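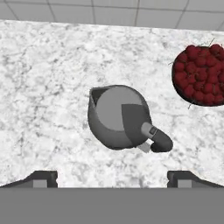 Wrist view in Votetti: kettle on the counter, gripper fingers open.

Banafsheh Babaei spends most of her working day inside kitchens that don't exist. She maintains the household scenes for Votetti, a simulation package sold to labs and small companies that train robot arms on domestic tasks. The current release, Nulden, shipped in March with 40 kitchen layouts.

The wrist view is where she starts with new customers. "People want to see the whole room first," she says. "The policy spends the hard part of the task looking at a handle from a short distance. If the handle is wrong, the room doesn't matter."

A kettle is a standard test object. The lid, spout, handle and switch are modeled, and mass and friction can be set per part. Babaei recommends at least 200 randomized starts per object before drawing conclusions. On her own baseline the grasp succeeds in 62 percent of trials, a figure she declines to round up. "Most of the failures are approach angle. The fingers arrive fine and the wrist is rotated a few degrees too far."

Stone countertops were added at the request of a customer, Rahimi, whose perception model had been tuned on plain surfaces. Veining gave it trouble with object edges. Babaei considers that a useful result, and the texture is now on by default.
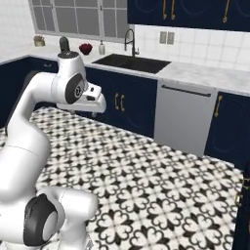 The same kitchen from a room camera, with the arm over the tiled floor.

The room camera is mainly for checking reach and collisions. Cabinet doors and the dishwasher are articulated. Water is not simulated, so the faucet is only an obstacle. "We get asked about liquids every week. I would rather leave it out than ship something that looks right and behaves wrong."

Licenses cover 6 seats. Import from Worirberg, the older format many labs still use, works for rigid objects but drops joint limits, which have to be re-entered by hand. Babaei says a fix is in testing and would not give a date.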